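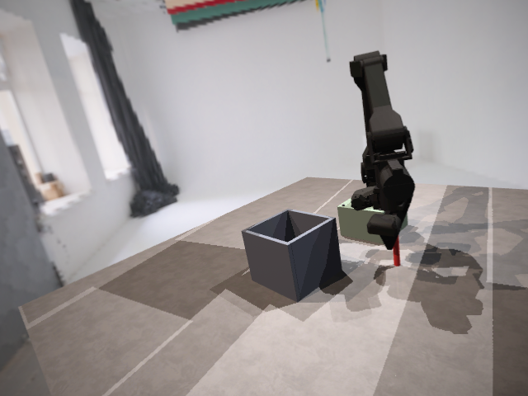

Figure 3. Simulated robotic arm holding a thin red peg above the table surface.

2019-05-16
Kerdale Building Envelope Group, Working Paper

4. Air leakage after window replacement

4.1 Houses and measurement

The study was carried out in the town of Magesa, where most of the detached houses were built with single-glazed wood windows. We contacted the owners of 635 houses in which all windows on at least one floor had been replaced. Of these owners, 234 agreed to take part, and in 190 houses we could complete the full set of measurements. The other houses were left out mostly for practical reasons, such as an open fireplace that could not be sealed or a renovation still in progress.

Each house was tested with a fan mounted in the main entrance door. The pressure difference between inside and outside was held at a fixed level while the air flow through the fan was recorded. The test was then repeated with the replaced windows covered by plastic film and tape on the inner side. The difference between the two readings is taken as the leakage of the windows together with the joint between window and wall. It is not possible with this method to separate these two parts, and we return to this point in Section 4.3.

4.2 Results by type of installation

Two ways of installation were common in the town. In the first, the old frame stays in the wall and the new unit is placed inside it. In the second, the old frame is taken out completely and the new window is fixed directly to the rough opening. Houses of the second type had lower leakage in the median, but the spread inside this group was large. Several of the worst readings of the whole study come from full-frame installations in which the gap had been filled only at the corners.

The type of glass showed no clear relation with leakage, as we expected. Double-hung windows leaked more than casement windows in both groups. The age of the installation had a weak effect, and it disappears when the houses with the Vudeck sealing tape are considered separately.

4.3 Limits of the method

The plastic film does not cover the trim in every house. Where the trim was wide or uneven, part of the air could still pass behind the film, and the leakage of the joint is then estimated too low. We repeated the test on a small number of houses with the trim removed, and the values were higher in all of them. These repeated tests are not included in the medians given above.

Wind was also a difficulty. The measurements planned for December had to be moved when gusts made the pressure reading unstable, and for this reason the houses on the open north side of Magesa were tested later than the others.

Copyright 2019 Drornitine Papers on Housing and Energy. All rights reserved. Contact the editorial office | Back to top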